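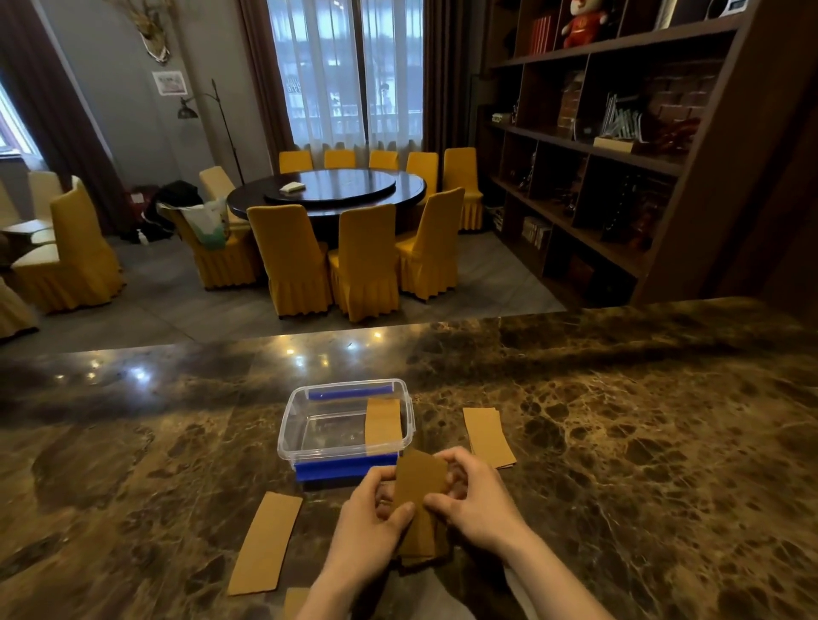 **TARKIVDEN, Minn., December**

The cold room behind Brurus Meats opens at six in the morning. By ten past, Torbjørn Sundqvist has usually found his locker, taken out a roast and a bag of corn, and gone back to his truck. He has rented the same locker since he got married. He owns a chest freezer at home too, and keeps it in the garage, where it holds mostly ice cream and bait.

Rented freezer lockers used to be an ordinary part of life in farm towns. Before most houses had a freezer, a family would bring a hog or half a steer to the locker plant, have it cut and wrapped, and leave it there behind a small numbered door. When they wanted supper they drove in with a key. The plants did the slaughtering, the smoking and the lard rendering, and rented out the cold on the side.

Then home freezers got cheap. Most of the plants dropped the lockers and kept the butcher counter, or closed. Brurus once had nearly 600 lockers in two rooms. One of those rooms is now dry storage, and the other was down to a few renters when Mavis Castellanos bought the business from the founding family.

"I was going to tear them out," she said. "I had a man come and give me a price on the scrap. Then deer season started and I got busy."

She still hasn't torn them out. There is a waiting list with 29 names on it, kept in a spiral notebook by the register, and Castellanos has had the compressor rebuilt. The second room may come back if she can find someone to redo the floor drain.

The renters aren't all the people you might expect. There are hunters, and there are older couples who never stopped. But there are also people in the apartments over by the grain elevator, where the kitchens come with a refrigerator the size of a suitcase and a freezer that holds two trays of ice. Linnea Granström moved into one of those after her divorce and took a locker that same month.

She buys a quarter of beef every fall from a farmer she went to school with. It costs less per pound than the supermarket in the county seat, but the money has to be paid all at once and the meat has to go somewhere. "The beef was never the hard part," she said. "It was where do I put it."

A locker at Brurus holds a quarter of beef with some space on top, if the packages are square. Castellanos wraps in white paper, taped and stamped. She'll do vacuum bags for people who ask, though she charges extra and thinks they slide around.

Inside, the room is kept well below zero. The lockers are stacked five high along both walls with a narrow aisle between. The top row needs a step stool and the bottom row needs good knees, and the rent is the same for either. Renters have been known to wait a year for a middle one. A sign at the door asks people to limit their visits to 20 minutes, but it's hard to imagine anyone needing to be told.
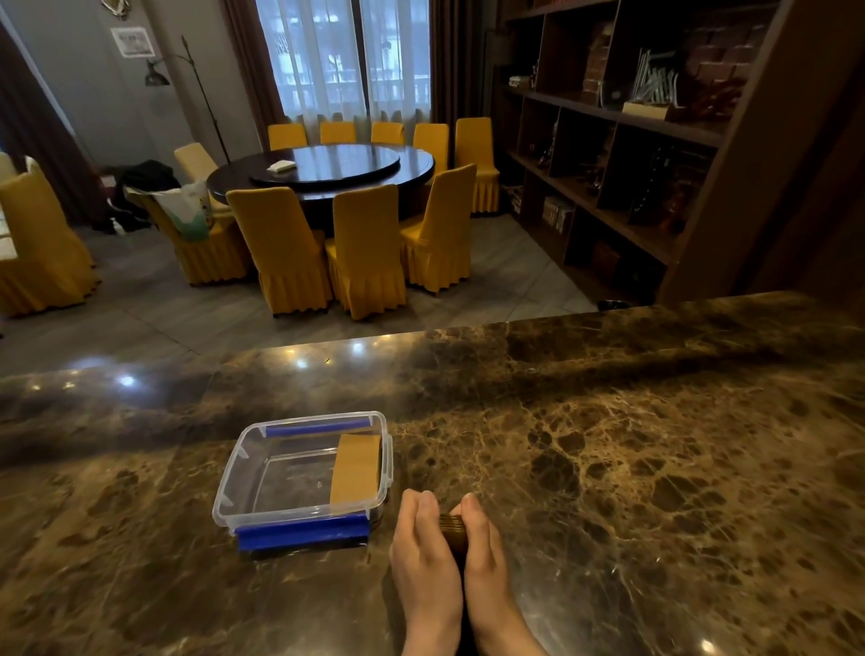 A locker changes how a person cooks, mostly because of the trip. Granström goes in every other week and carries home what she plans to use. That takes some thinking ahead, and she does it at the kitchen counter with a pencil. Once the food is at home, everybody has a system for the small stuff, the chopped onions and half cups of broth that don't belong in a locker. Some swear by glass jars. Some use a clear plastic box like the one here, with its blue strips on the rim, and the clear sides are a help when you're looking for the last of the peas. Granström uses old yogurt tubs and writes on them with grease pencil, and she has thawed applesauce thinking it was gravy more than once.

Liv Engebretsen keeps a list on the inside of a cupboard door. She is a retired school cook and has had a locker at Brurus through three owners. Every package that goes in gets a line, and every package that comes out gets crossed off. She doesn't trust memory with meat. Her late husband did, and after he died she found venison at the back with a stamp from before their youngest was born. She had the dog smell it first.

Engebretsen's locker runs to whole chickens, rhubarb, pie crusts and lefse, packed flat between sheets of wax paper. She bakes for most of the fall and delivers in December. The lefse alone takes 55 pounds of potatoes, and she peels them herself. Her daughters have offered to help and have been allowed to do the dishes.

Keeping the place cold is the biggest expense after wages. Sølve Grønli, who services the compressor, drives over from Lestetti with parts that are getting harder to find. The original unit was built for a bigger load than it carries now, and a half-empty room costs almost as much to run as a full one. That's his argument for opening the other side. Castellanos agrees with the arithmetic. She would like to see the drain fixed first.

There was one bad night, in August two summers ago, when a storm took the power out from the river to the highway. Castellanos locked the cold room and taped a note to the door. The walls are thick and packed with cork, and she figured on a day and a half before anything softened. Sundqvist came by at midnight with a generator from the Sæther farm on his trailer, and it ran the compressor until the line crew got to Main Street the next afternoon. He wouldn't take anything for it. Castellanos moved him from a bottom locker to a middle one the following week, ahead of everyone in the notebook, and heard about it from several of them.

The rent goes up in the spring. Engebretsen has already paid hers for the year, by check, at the old price.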